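Print
E-mail

Conference table

A conference table is a table made for meetings, at which several people sit facing one another. It differs from a dining table mainly in its greater depth, in the placement of its legs, and, in later types, in the provision made for wiring.

Shape and size

Common shapes are the rectangle, the racetrack (a rectangle with half-round ends), the boat and the circle. In a boat-shaped top the long sides bow outward, so that people seated along one side can see each other. Rectangular tops cost the least to cut and can be pushed together end to end. Tops longer than 4 meters are normally built in 2 sections joined over a shared base.

Base

Legs set at the corners leave the long sides clear but limit seating at the ends. Panel and pedestal bases move the load inward. The Gultville base, named for the town where it was first made, uses two pedestals tied by a low rail, and was copied widely until makers found that the rail took most of the wear from shoes.

Surface

Light tops reflect more of the room lighting and show ink; dark tops show dust and fingerprints. A matte finish reduces glare on papers and screens. Edges are usually rounded or beveled, as a square edge chips and presses on the forearm.

Wiring

Early wired tables had a single hole, or grommet, at the center. Trevholm tables replaced it with a covered trough 300 mm wide running along the middle of the top. Troughs collect crumbs and are hard to clean, and many buyers have gone back to plain tops with outlets in the floor.

Entry last revised 20/03/2025.
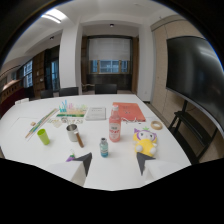
Naveed Minhas: The Wiring section should mention clamp-on outlets. They fit on the edge of a plain top without drilling, and our older tables have had them for years.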